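Compounding skills lab, Trirkville
Notebook, January, start of second term

8.40 am. Opened up, balances on to warm. Findemero balance on bench 2 reads true with the check weights. The Zovau on bench 4 was drifting again in the last place so it is marked out of use until the service visit.

Stock for the first-year ointment practical: 38 students this time, each making 50 g of emulsifying ointment. That is 1,900 g if nothing is spilt, and something always is. White soft paraffin is fine. Emulsifying wax is down to 900 g in the open tub and the new one has not been booked in yet. Checked the order, it went through before the break.

Changed the worksheet. Last year's version told them to take the mix off the water bath "when melted", and half the batches went lumpy on cooling. It now says to stir until cold and not to scrape the sides once it starts to set. Also added a line for the batch number of each ingredient, as people were filling it in from memory afterwards.

Benches wiped down with the mild detergent, not the solvent. There is still grey on one top.

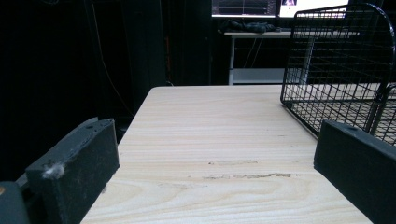 Table top with the grey scuffs, two of them, lower one longer.

Tried a damp cloth on a similar mark near the sink and it lifted a little. Will try the cream cleaner on a corner first. If that dulls the finish, leave them alone.

11.15 am. Label exercise with the Núñez practice scripts. Printed the set and read them through against the answer sheet. Script 6 had the strength in mg on the script and micrograms on the answer sheet, so the answer was out by a factor of 1,000. Corrected the answer sheet and binned the old copies. Anyone with a saved version on their own drive, please delete it.

The liquids practical needs a rewrite too. The method asks for the suspension to be made up in a mortar and then rinsed into the measure, but gives no volume for the rinsings. Put in two lots of 10 ml for now.
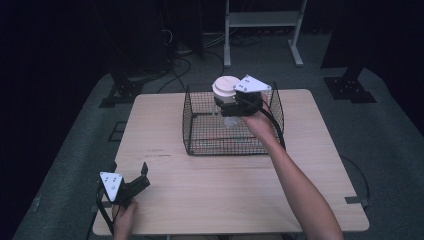

Clear cup with domed lid, at the black mesh basket.

2 pm. Amber bottles counted into trays for the liquids session. Caps are in the drawer under the fume cupboard, child-resistant ones at the left.

To do:
Chase the wax.
Ring about the Zovau balance.
New check-weight log, the old one is on its last page.
Ask if the second group can start at 10, the room is double booked before that.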